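Progress report to the Stornetti Fund, December
Jurkville Community Kitchen, cookery classes and shared meals

Hello again, and sorry this one is longer than the last! Plenty has gone on since I wrote in the autumn and I'd sooner put it all in than leave you guessing.

The beginners' cookery course is full, with 11 people signed up and a few names on the waiting list. We've moved it to half past six so that people can get there after work, and that has made a big difference to how many turn up (I should have done it a year ago). Soups went down well, pastry less so. We're dropping the puff pastry evening and doing flatbreads instead, which are cheaper and a lot more forgiving.

Our shared meals have now fed 392 people since the grant began. I'm really pleased with that! The lentil bake is still the favourite, and there's an ongoing argument about whether it needs cumin.
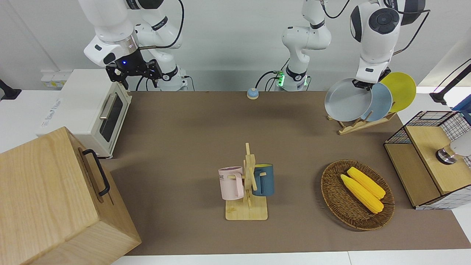

Money next. We've spent less than planned on dry goods, thanks to a good price from Ortuño on rice and tinned tomatoes, and more than planned on gas. Drukwood have put their hall rent up by £200 for the year. I'd like to cover that from the dry goods saving if you're happy with it, so could you let me know before the next payment goes out?

Noémi Kozma has taken over the recipe booklet and has 3 chapters drafted. She wants to test everything twice before it's printed, so I've moved the printing back to spring.

Still to do: renew the food hygiene certificates, find someone to teach the bread sessions, and sort out a better sign for the side door. I'll send the receipts separately.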